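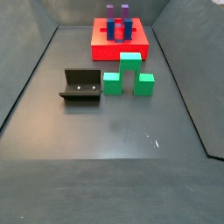
Figure 4.1 Red base, U-shaped assembly and green arch in the walled workspace.

Chapter 4
Showing, Not Telling

Anyone who has tried to write down how to fit a block into a slot will know why this chapter exists. The Narau exercise set once came with 66 lines of instructions for it. Most students skipped to the end, and so did the robot, in its fashion.

Demonstration is the other way in. You can take hold of the arm and guide it by hand, or you can drive it with a remote controller from across the room. Either way, the machine records your motions faithfully - dithering included.

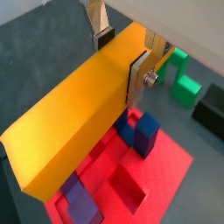

Figure 4.2 Wrist view: the yellow block held over the recesses in the red board.

In Figure 4.2, consider how much of the board the yellow block hides. A person would lean sideways for a better look. A wrist camera goes where the wrist goes, and learning to drive with that in mind takes most beginners some 10 attempts and a little of their dignity.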